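# Capítulo 7
## Brincar com as mãos: o canto das coisas de puxar, rodar e fazer de conta

Há, em quase todas as salas de jardim de infância, um canto que as crianças procuram antes de qualquer outro, e que os adultos, quando são sinceros, também procuram quando lá entram sozinhos ao fim da tarde. É o canto onde moram a comida de brincar, as caixas e taças de madeira, os brinquedos com pegas e botões, e aquela pequena multidão de objetos sem família certa que vai passando de prateleira em prateleira ao longo do ano. Nos capítulos anteriores andámos pelo chão, pelas almofadas, pelos livros e pelo espaço exterior; chegou agora a altura de nos sentarmos (de pernas cruzadas, se os joelhos ainda deixarem) diante deste material miúdo e de lhe darmos a atenção que merece.

Quem está a começar na profissão costuma olhar para este canto com um misto de ternura e cansaço. Ternura, porque é ali que se ouvem as melhores conversas da sala: o jantar que ficou pronto cedo demais, a banana que está doente e precisa de dormir, a loja que só vende a quem disser «por favor» duas vezes. Cansaço, porque é também ali que tudo se mistura, e uma educadora em início de carreira pode passar meia manhã a separar frutas de rodas sem perceber muito bem para que o faz. Este capítulo quer ajudar com as duas coisas, e começa de propósito pela mistura, que é o estado em que o material passa a maior parte da sua vida útil.

Convém, antes de mais, distinguir duas famílias de objetos. À primeira chamaremos **brinquedos de representação**: a fruta, o pão, os legumes, tudo o que está no lugar de outra coisa e que a criança trata como se fosse essa coisa. À segunda chamaremos **brinquedos de manipulação**: os que têm pegas, botões, ranhuras, peças salientes, e que convidam a mão a experimentar antes de a cabeça ter decidido o que quer. A fronteira entre as duas é muito menos firme do que os catálogos fazem crer, e qualquer criança de três anos a atravessa várias vezes numa só manhã, sem pedir licença a ninguém!
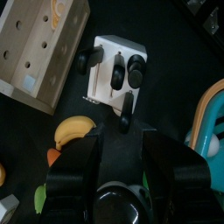

*Figura 7.1 — Brinquedo branco com pegas e botões pretos, entre comida de brincar e recipientes de madeira.*

Repare-se em como as pegas da Figura 7.1 diferem umas das outras: há as compridas e há uma curta e redonda, de base larga. Para a mão de um adulto, a diferença quase não conta. Para uma mão pequena, são formas diferentes de agarrar, e é nelas que assenta boa parte do que vamos estudar na secção 7.2, sobre a preensão com a palma e a preensão com as pontas dos dedos. Também as ranhuras estreitas da face branca merecem um momento de conversa com as crianças, que gostam de seguir linhas com o indicador muito antes de alguém lhes pôr um lápis na mão.

Os exemplos deste capítulo vêm das salas do projeto Gurar, onde acompanhámos o canto das brincadeiras miúdas durante um ano letivo e registámos 258 momentos de jogo livre, alguns muito curtos, outros tão demorados que o almoço teve de esperar. Esses registos, reunidos nos cadernos Zuvitz, voltarão a aparecer nas caixas de leitura e nas atividades, e o leitor vai acabar por conhecê-los quase tão bem como nós. Em fevereiro, quando a chuva fechou toda a gente dentro de casa, o canto chegou a ter até 500 peças em circulação, e foi nessa altura que aprendemos mais sobre arrumação do que em todos os outros meses juntos.

Ao longo das próximas páginas trataremos dos seguintes pontos:

- a escolha do material e a idade das crianças;
- a mão, o pulso e as diferentes maneiras de agarrar;
- o faz de conta com comida de brincar;
- os recipientes e o prazer de encher e esvaziar;
- a arrumação feita com as crianças, no ritmo delas.

### Antes de continuar a leitura

Escolha um canto de brincar a que tenha acesso, na sua sala de estágio ou em casa de familiares, e passe ali um bom bocado sem mexer em nada. Anote no caderno que objetos estão juntos e quais ficaram afastados, que recipientes estão cheios e que pegas ficam mais à mão de quem se senta no chão. Guarde a folha dentro do livro, porque vamos precisar dela na secção 7.4, quando falarmos de caixas, cestos e tampas.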